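The Drawer Problem

My aunt died in August and left me, among other things, the contents of one dresser drawer. I say "among other things" to make it sound like an estate. It was the drawer and a waffle iron.

If you have ever inherited small jewelry, you know the first week goes to feeling sentimental and the second to untangling. I gave up on a knot of thin chains over the kitchen sink at 6 in the morning, which I do not recommend, especially with the drain open. A drop of baby oil and two straight pins finally did the job. My cousin had suggested scissors.

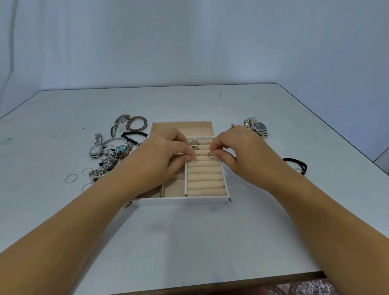 Then comes the question of what any of it is worth. I took the lot to Kakel, the jeweler on the corner next to the shoe repair, expecting to be told I could retire. He spent longer on the waffle iron story than on the rings. His total came to $92, and I believe he rounded up out of respect. The brooch my family has been quietly fighting over for 10 years is glass. I haven't told them yet, as I would like one more Thanksgiving out of it.

He did pass along some advice, free of charge, so I pass it along at the same price. Don't clean anything before you have it looked at. Don't soak pearls, ever. Toothpaste is for teeth. If a ring has initials inside, write down whose they are while somebody still knows, because in our case the somebody is my uncle, and his answer changes with the meal.
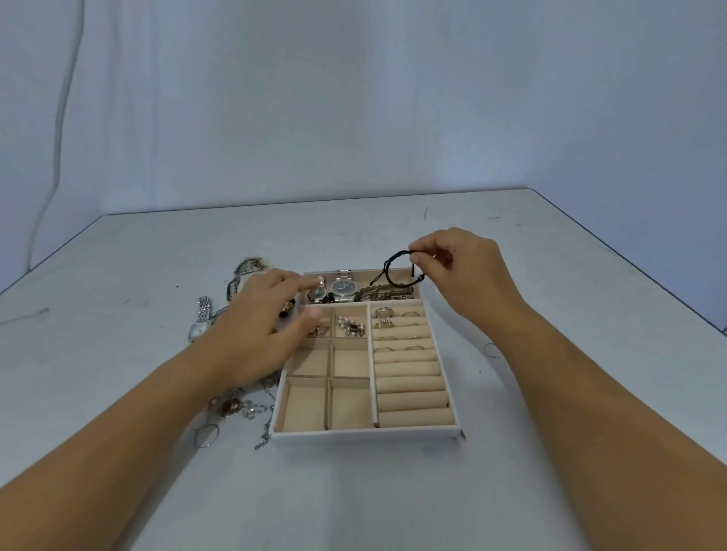
As for sharing things out, we tried the fair way first. Everyone drew a number and picked in turn, and by the second round my sister had stopped speaking to me over a pair of clip-ons she can't wear. We started over with a rule that you had to say where you would wear the thing. That cut down the wanting a good deal. Half the drawer turned out to be for weddings that have already happened, some of them to people we no longer mention.

What was left I meant to sell online. I took over 2 hours writing the listing for a single pendant, got one offer, and the offer was a trade for a leaf blower. I'm thinking about it.
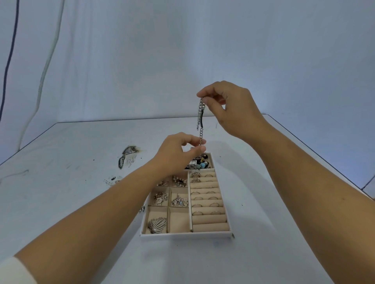
Sofia Vasilakis wrote in after last month's column to say I should keep one piece and wear it to the grocery store, because her mother saved the good earrings for an occasion grand enough and was still waiting at 90-something. So I wore the glass brooch to buy onions. The cashier asked if it was real. I told her it had been up until recently.

Next month, the waffle iron, which trips the breaker.

Questions or corrections? Reply to this newsletter | Copyright, all rights reserved | Back to top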